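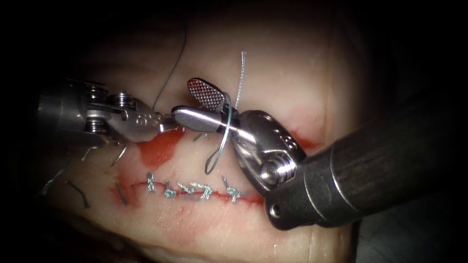 Graham Crabtree has taught suturing for most of his working life and he has a low opinion of practice pads. He keeps a drawer of them anyway. When I went to see him at the Trujillo skills center one Monday in November, he had a fresh box open on the desk and was already complaining about it.

"They all take a stitch beautifully," he said. "That's my problem with them. You could put a needle through one of these with your eyes shut. Try that with an old man's skin."

The center runs a basic closure course for residents, four evenings, and last year it went through 483 pads. I asked whether that seemed like a lot. He shrugged and said the number was for people who write grant reports. What he wanted to know was how many of the knots on them were any good.

His test for that is simple and a bit cruel. He looks at a row of interrupted stitches, picks the one in the middle, and works the tip of a closed clamp under it. If the knot slides, the whole row gets done again. "People look at a neat line of stitches, all trimmed nice and short, and they think, well, that's finished. Neat tells me the person is neat."

He is just as suspicious of the instrument tie, or at least of how it gets taught. The motion itself takes a few minutes to pick up: wrap the thread around the jaw, reach over, grab the short tail, pull it back through the coil. Residents get it the first evening. By the second they are fast, and that is where he thinks the trouble begins.

"They wrap the same direction every time. Same direction, same direction. Now you've got a granny knot, and it looks fine. It'll look fine until it doesn't."

Anel Ngubane, who took the course two years ago and now helps run it, doesn't agree with all of this. She sat in for the second half of our conversation and argued with him through most of it. She thinks the pads are better than he lets on, and that he forgets what beginners need.

"If you hand somebody real tissue on day one, it tears and they learn to be scared," she said. "The pad lets you mess up the wrap 900 times. Then your hands know where the loop goes and you can think about the tension."

Crabtree said he had never met anybody who did it 900 times.

"I did," she said.

They were both cooler on the scoring program the center tried last spring, a product called Treltora. It rates spacing and tail length from a photo of the finished pad. Ngubane's own work got a 94. She showed the same pad to Crabtree, who pulled two of her knots loose.

"It can't see what's under the knot," he said. "So what's it grading? Penmanship."

She laughed at that, but she did say the spacing score had helped a few people who tended to bunch their stitches at one end. The trial cost the center $1,686 and wasn't renewed. I asked if they missed it and got two noes, hers a little slower.

I came in wanting some evidence that any of this practice carries over to patients, and I can't say I left with much. Crabtree believes it does for the first few weeks and then fades unless people keep at it. Ngubane believes it lasts longer. Neither could point me to anything beyond the residents they had watched, and Crabtree, to his credit, brought that up before I did.

"I'd like to tell you I know," he said. He had picked up a used pad by then and was going along the stitches with the clamp. The third one slid.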